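Suminby Review | Category: Short Fiction, Student Life
Search this site Enter keywords

The Munura Cup

The Autonomous Driving Club of Testthorpe Technical College held its review on Friday, in accordance with the rules of the Munura Cup. Each entry was required to submit a road log and a written account of every decision its software had proposed. A licensed driver retained control of the car at all times.

Kiyoshi Chiba, a second-year student, had been assigned log 182. He was instructed to mark each moment at which the program had advised braking, and to state whether he agreed.

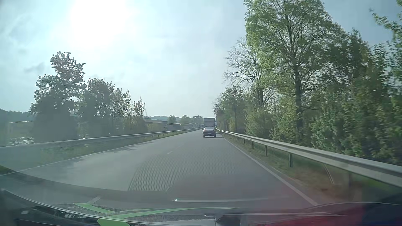 The program had advised braking 14 times. Mr. Chiba agreed with 13 of these recommendations. On the remaining one he wrote nothing for most of the afternoon.

"The form does not permit a blank," said Professor Mertens, the club's faculty advisor.

"The road was clear, Professor. I have checked the distance to the next vehicle at every step."

"Then you disagree."

"I was in the passenger seat," Mr. Chiba said. "I remember that I wanted to slow down as well. I cannot find the reason in the log."

Professor Mertens read the entry twice. She then took a second form from the drawer, wrote the log number at the top, and entered her own name under "Additional Reviewer." They began again at the first line. At six o'clock the building lights went to their evening setting, and Mr. Chiba got up to turn on the lamp.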